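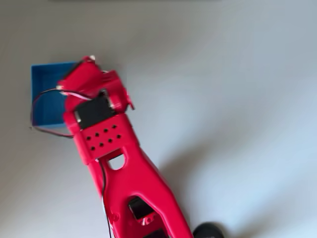 The blue box, open top, on the gray table.

Idard Open Box: Your Questions

Quick answers, updated in June. Mail us if yours isn't on the list, we try to reply same day before 4 pm. Questions on the lidded crates go to the crate page, not this one.

What is the Idard?
A box with no lid. Goes on a table, desk, bench or counter and catches the small stuff that would otherwise wander. Keys, clips, erasers, sponge bits, game pieces, seed packets. That's the whole product.

Does it come with a lid?
No. We get asked for one a lot. The Karmont crate has a lid, the Idard doesn't, and there's no plan to make one. A folded Flanell cloth over the top does fine for dust.

Which order number do I want?
586 is the blue. 495 is the same box in gray. 585 is NOT a box, it's the pack of Flanell liners, and people mix up 585 and 586 constantly. Check before you pay please.

How many in a pack?
Blue and gray both ship in packs of 5. Single boxes only at the Jaiswal Street counter, while they last.

Can I mix colors in a pack?
Not online. At the counter yes, just ask.

What fits in it?
Small flat things, mostly. It's shallow on purpose so you can see everything from above and get a hand in. Tall bottles tip over. Rolled-up paper sticks out the top and looks messy. Books, no.

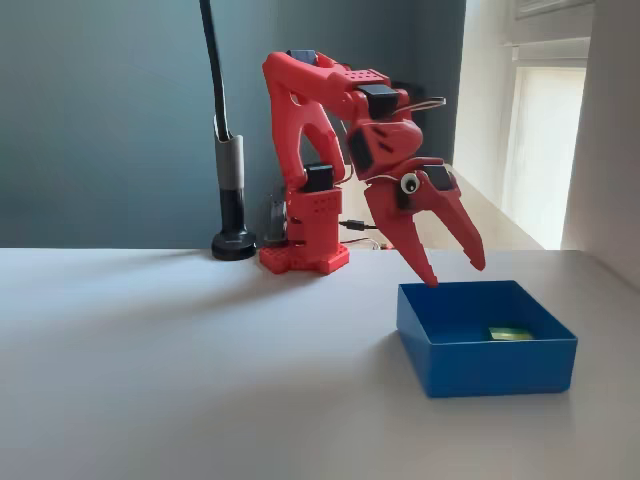

Blue box on the tabletop, one small flat yellow-green piece in the bottom.

Why blue?
Shows up on a pale table. Also easy to find in a room full of beige storage. If you want it to disapear, get the gray.

Is the finish shiny?
Matte. Looks a bit different on different screens but it's a bright blue, not navy.

Does it slide around?
On a smooth tabletop it can, when there's next to nothing in it. One liner folded underneath stops that. Or put something heavier in, works just as well.

How do I clean it?
Damp cloth, drop of dish soap, dry it with a towel. No scouring pads. They leave marks on the matte and those don't come out, we've tried. No bleach either.

Dishwasher?
No.

Can I keep a wet sponge in it?
You can, but there are no drain holes so the water just sits there. Wring it out first. Tip the box out at night. If it's going next to the sink full time, honest opinion, buy a proper sponge tray.

OK for food?
Wrapped, fine. Tea bags in their paper, snack bars, that sort of thing. Loose food, no, it isn't sold for that.

Safe for kids' stuff?
Good for crayons and blocks. Not a seat and not a step. The walls are thin and a kid standing on the edge will crack one.

Do they stack?
Empty ones nest for storage. Full ones don't stack, they'd be sitting right on your things. We should probably put that on the front page, it's the most common reason for returns.

Where should I put it?
Wherever stuff already lands. Seriously. If the little things always end up at the right side of the desk then the box goes at the right side of the desk. Keep it back from the table edge if you've got a cat.

How do I set up a sort with several boxes?
One box per kind of thing. Start with the kind you have most of. Leave one box as the "don't know" box and empty it at the end of the day, or it turns into a junk drawer. Labels: masking tape on the front wall, peels off clean if you don't leave it on for months.

My tape left gunk.
Bit of cooking oil on a paper towel, rub, then soap and water. Try a corner first.

Can I write on it?
Pencil wipes off. Marker might stay, so write on tape instead.

Do liners come with the box?
No, seperate, number 585. Cut to size with ordinary scissors, they don't fray much. They quiet things down if you drop coins or screws in. Machine wash, cold, hang to dry.

Mine arrived with a wall bowed in.
Happens when a heavy parcel rides on top. Leave it flat overnight with a couple of books inside pushing the walls out. Still bowed in the morning? Send us a picture and the order slip number, we'll swap it.

Returns?
Unused, whole pack, original wrap. You pay the postage unless we sent the wrong thing. Opened packs only if something's broken. Liners that have been cut can't come back, sorry.

Can I pick up my order?
Yes, Jaiswal Street counter, 10 am to 6 pm. Bring the slip or have the email on your phone. Parking's round the back and the sign is small.

Do you ship to schools and offices?
Yes, same packs, same price. Purchase orders are ok. Write "Idard" and the color on the order as well as the number, saves us both a phone call.

Is the bigger size coming back?
Don't know yet. Old stock is gone. There's a sign-up box at the bottom of the Karmont storage page, we'll mail that list first if it happens.

Lost my slip, now what?
Send the email address you ordered with and the month. We can find it from that.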